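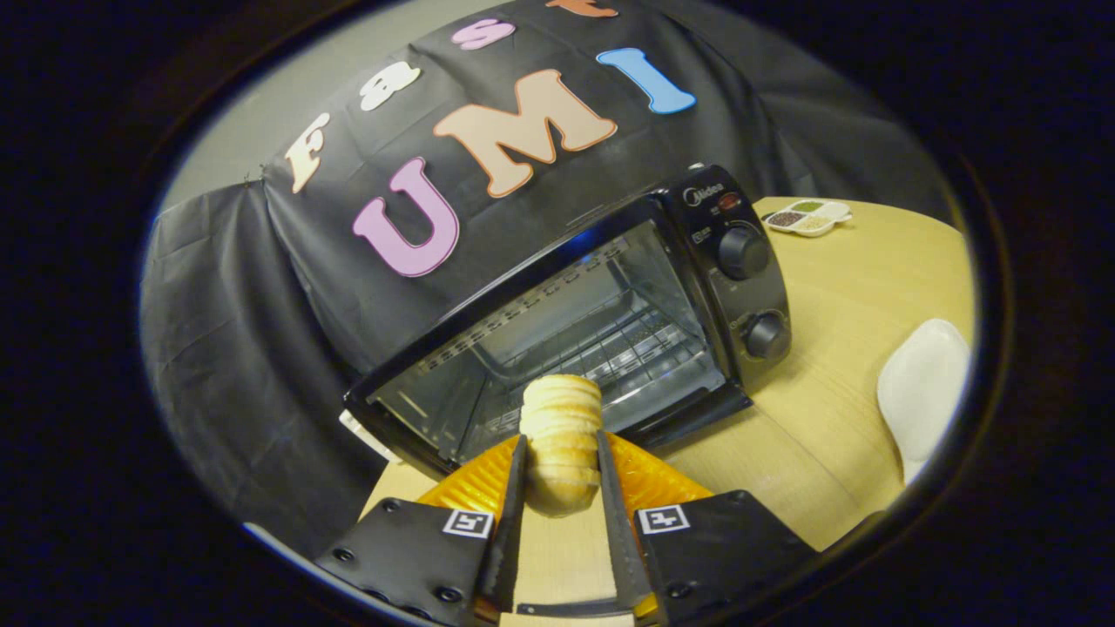
Bread roll and toaster oven.

Print this page | Email to a friend
200 shares

Expressing room check, Drivumton Mums and Bubs
June 14, 2022
Checked by Helmi Sjöberg, with Lawal Ekpo on the ladder

Okay, I did the walk-through this morning with a cuppa in one hand, so forgive the rambling bits. Ticks first, comments after, same as in October.

1. Milk fridge at 5 degrees or under: YES
It was sitting a touch warm last time and I moved the thermometer off the door shelf (whoever put it there, I love you, but please don't). Reading is good now. Milk goes at the back, never in the door!

2. All bottles labelled with name and date: MOSTLY
Two with a first name only. We have three Emmas this term, so surnames please. I've left a fresh roll of stickers and a marker that works.

3. Nelteo pump, cord and plug: YES
No fraying, no wobbly pins. Lawal tagged it and did the spare as well.

4. Pump tubing clear and dry: NO
Moisture in one length, so I've binned it. If you see droplets in there after your session, leave the pump running for a couple of minutes with the tubing attached and nothing else. If there's any mould at all, chuck it and tell me. Don't try to wash it out and hope.

5. Own kit only, no shared shields or valves: YES
The pump stays, the bits that touch you and your milk go home with you. I know it's a pain lugging them about.
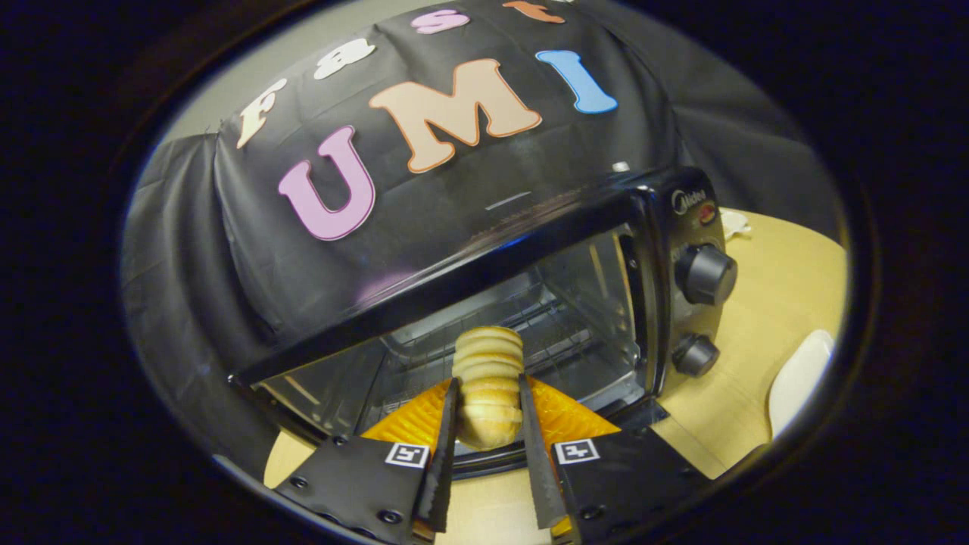
Coloured letters on the black cloth, with the toaster oven underneath.

6. Bottle warmer: YES, with a grumble
Works fine, but it needs descaling again. Warm milk in the warmer or in a jug of warm water and swirl it, and no microwave please, it leaves hot spots that can burn a little mouth. Whatever bub leaves in the bottle after a feed gets tipped out, even if it hurts to watch.

7. Heater and power board: NO
The little 2000 watt heater was plugged into the board along with the pump. Eek! It's now in the wall socket by itself and I've put tape over the spare outlets. Lawal wants a second wall socket put in and I'm with him.

8. Armchairs: YES
The Danladi chair has a loose left arm again, but it's been tightened and I sat in it and had a good wriggle. Fine for now.

9. Hand basin, soap, paper towel: YES
Soap nearly out. I'll bring some.

10. Prukoton cooler bags for loan: NO
One zip gone and an ice brick missing. If it's in your freezer at home behind the peas, just pop it back, no questions asked.

To fix before the next check: tubing, cooler bag zip, surname labels, wall socket quote. I'll chase the quote, Lawal has the zip.

Helmi

7 comments
Print this page | Email to a friend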